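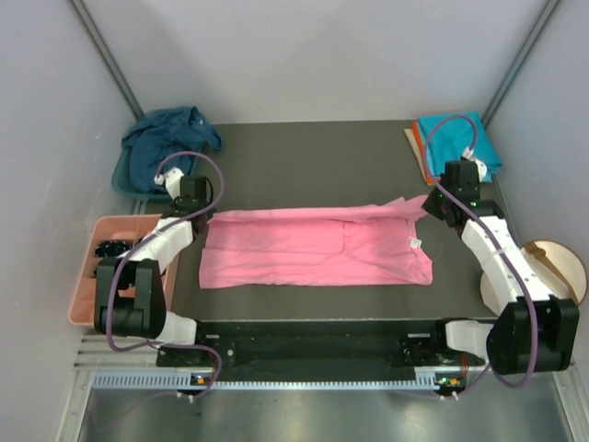
Visiting Prorneck: Common Questions

How do I reach the island?
The Grarna ferry crosses in 40 minutes. Foot passengers board last.

Can I bring a car?
Yes, with a reservation. The car deck holds 30 vehicles.

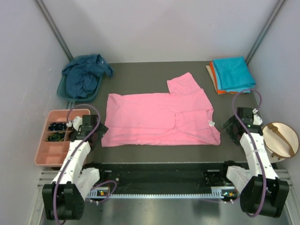
Trailers count as a second vehicle and must be booked that way.

Is there parking at the beach?
The Tendisari lot has nearly 100 spaces and closes at dusk. Overnight parking is prohibited.

Are dogs allowed?
On leash, north of the jetty only. 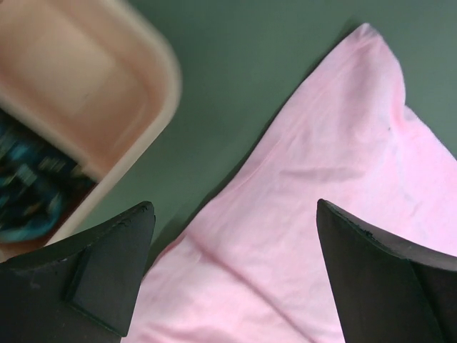

Pink cloth on a green surface.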